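Tosura Costume Group
Minutes, July 2018

Present: Jolán Vincze (chair), Narendra Kandpal, Kiran Kushwaha, Jeferson Mendonça
Absent: Abhishek Tomar

1. Minutes of the last meeting approved with no changes.

2. Budget. Narendra reported $2,696 spent on the Paewai pilot, leaving $2,478.

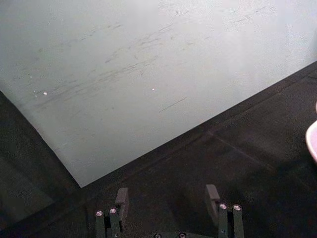

Pale gray board with scuff marks.

3. Paewai pilot. Kiran has the detective's coat fitted. The network wants a second one for the rain episode — Kiran to get a price from Indby.

4. Stock. Five 1853 style dresses are still out on loan to Drarnine. Jeferson to ask for them back.

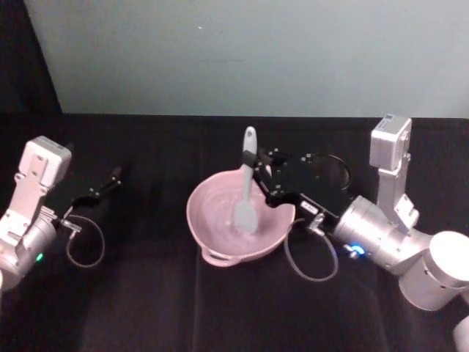
Pink mixing bowl on the black tablecloth.

5. Interview. The show's website wants to talk to Kiran about the courtroom suits. Agreed, as long as nothing from the finale is mentioned.
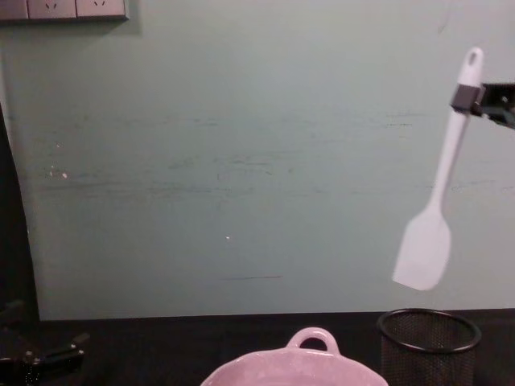 6. Dry cleaning. Current contract ends in November. Abhishek to bring two quotes to the next meeting.

Meeting closed. Minutes taken by J. Mendonça.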